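Wednesday, late

Day one of the Great Water Experiment, which Anikó Bakos talked me into over the fence. Her theory is that everything wrong with me (the headaches, the mood at four, my opinions of the neighbors) comes down to drinking five coffees and nothing else. I said I'd try it until the end of April. She looked at me the way you look at a man who says he'll learn the cello.

Morning went fine. Two glasses before breakfast, then a third at my desk while I read Gyula's email on the Nerside parking situation. It runs to 611 words and contains one fact. We've lost the spaces by the door.

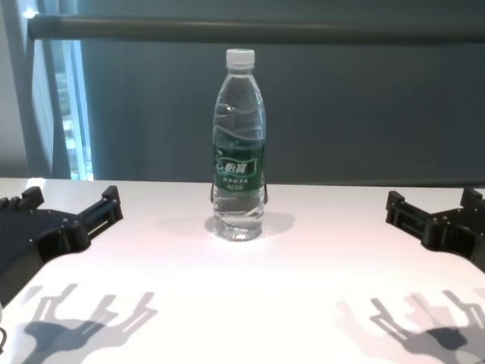 Afternoon

Headache by two. Piroska Győri says that's the caffeine leaving. I'd have liked a goodbye note. Spent an hour on the Zumard invoice, which came to 756 in my column and 82 less in theirs, and for once I didn't have the strength to enjoy being right.

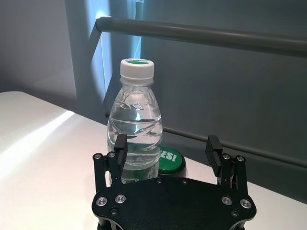

Then Apolline called to ask whether I was still coming to dinner on the weekend, and whether I was still "doing the water." News travels. She has offered to make soup, on the grounds that soup counts. I've decided soup counts. I asked if wine counted and she changed the subject to her sister's kitchen tiles, which took us up to five.

The real trouble is the bus. Forty minutes home with the roadwork, and no stop between the bridge and Fülöp's bakery that I'd call hospitable. I stood the whole way. A boy offered me his seat and I told him, with some dignity, that I preferred to stand. 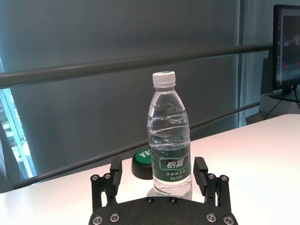 怡寶, nearly full.

Anikó was out by her roses when I got in, so of course I had to give a report. I said I felt wonderful. She said my color was better, in light too poor to see my hat. Went in, fed the cat, looked at the coffee pot for a while. It's clean, anyway — I can't remember when I last saw the bottom of it.

Up twice already and it isn't midnight. Must buy lemons.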